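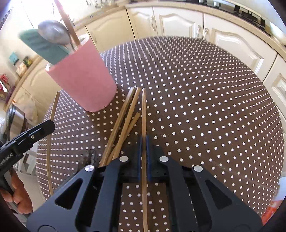
Kedano hand gripper kit, built at home, kitchen table mostly. Four stars.

Bought the two-pack in March to get demos for the arm I'm building. Took two evenings. Instructions are thin - step 9 shows the linkage backwards, lost an hour to that. Pivot pins went in fine once I filed the holes a bit.

Pads are the best part. Narrow, line up well, hold a chopstick upright without squeezing like mad. Spoon handles ok too. Coins, forget it.

Bad stuff: heavy at the front. Wrist is done after 20 minutes. Left grip creaks. And the screws are soft, stripped one on day one, Zollell sent spares no charge tho.

Logged 127 picks so far, chopsticks and spatulas mainly. 600 is the goal before I train anything. Sayaka at the shop has the Vomel pair, smoother trigger but pads are too wide for thin stuff imo.

Would buy agian. Get threadlocker, and dont tighten the inner pins all the way or the jaws stick.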